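Notebook, Julcombe bench, two-arm cell
February, started 9.40

Present: me (Tshepo Hendricks), Helmi Miettinen at the desk, Wian Du Plessis in and out.

Purpose today is to go through the draft bench rules with the noodle task running and see which ones hold up. Jacobus wants a version he can send to Pornari before they set up their own cell. The old sheet was written for the single arm and says very little about two arms sharing a mat.

Rule 1, mat and boundaries
Kept as drafted. Everything the arms are meant to touch goes on the mat. Anything off the mat is out of bounds for both arms and should be set up that way in the workspace file. Wian found that the file still had the old table size in it, so the limit on the right was 884 mm from centre when it should have been 800. Corrected and saved under a new name. Please don't overwrite the old one, Chantelle needs it to compare against the January runs.

Rule 2, who may be near the arms
One operator at the stop button, hand free, no phone. A second person may stand behind the line. To reset props, pause both arms, say "paused" out loud, wait for the answer, then reach in. We skipped the answer twice this morning, me both times. Leaving the wording as it is.

Rule 3, shared space
Only one arm over the pan at a time. The other holds its position outside until the first has cleared. Helmi asked whether "cleared" means the gripper has opened or the arm has backed off. It now says backed off. Noodles can still be hanging from the fingers after opening, so an open gripper tells you nothing useful.

Rule 4, loads that hang or trail
New rule. The Antoniadis checklist treats the load as a solid block the size of the gripper, fine for mugs and lids, wrong for noodles. Dry rice noodles hang well below the fingers and will catch on a rim. Draft wording: "For any load that hangs, set the clearance from the lowest point of the load and check it by eye before moving sideways." The lid stays with the right arm, away from the pan, while the left arm is loading. Mugs stay on the tree throughout. 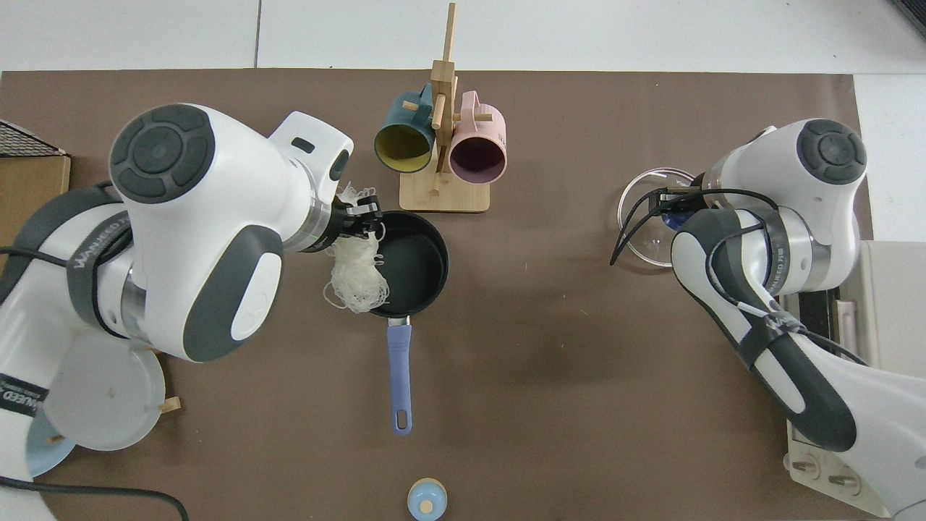
Rule 5, cables
Check cable slack on both arms at full reach before the first run of the day, and again after any change to the grippers. Straps and wraps to be looked at by hand, power off. Power strip stays off the mat. Helmi thinks this should come before rule 1. Probably right, will renumber at the end.

Rule 6, logging
Every run gets an entry, including stopped ones. Plonero counts 1,692 entries so far but stopped runs were not always kept before the new year, so don't quote that number to Pornari as a total.

To do
Renumber and send to Jacobus.
Ask Chantelle if rule 4 needs a figure in mm or if "by eye" will do.
Wian to print the new sheet and take down the old one.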